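Plikano Center, Food Service Skills
Handout 4: Laying Out and Checking Tableware

Bring this sheet to the practice session at the Granden site. The Reltville group uses the same handout, but their session starts at 10 and their plates are stored in the back pantry.

1. Marking the table

Cover the table with paper before you tape. Brown paper from a roll is fine and can stay down for several sessions. Run the long strips first, then the short ones. Press each strip flat with your thumb as you go, and press again where two strips cross. A small step at a crossing is acceptable. A lifted edge should be redone, as a plate foot will catch on it.

Cells should be 16 inches on the long side for dinner plates. Side plates and small bowls can use the same cells – do not tape a second, smaller grid inside the first.

2. Placing the pieces

One piece to a cell. Keep rims off the tape. Small appliances go at the far end of the table with the cord in front where it can be seen, and the plug stays out of the socket until the layout is finished.
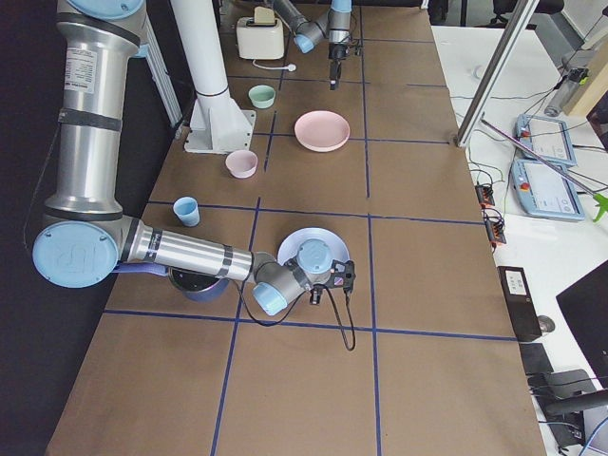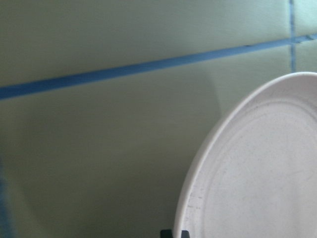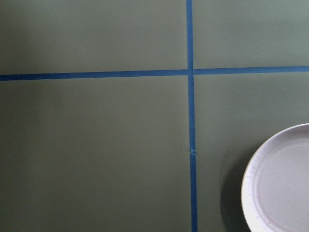
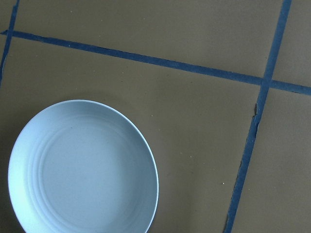
Fig. 4. Tableware layout and tape grid. First picture: the table with toaster, plates and bowls. Second: wear marks near a plate rim. Third: a tape crossing. Fourth: a plate with a ridged inner rim.

3. Checking for wear

Look at the rim first, then the flat center. Tilt the plate toward the light, because gray flecks and fine scratches are hard to see straight on. Run a fingertip around the edge for chips.

Sort as follows:
Light specks in the center: keep in use.
Scuffs grouped on the rim: wash, check again, then decide.
Chip or crack of any size: take out of use.

The Gough storeroom holds 700 pieces, and each student checks 40 per session. Write the shelf number on your tally sheet before you start – sheets without one are returned.

Reading for next time: Handout 5, stacking and shelf heights.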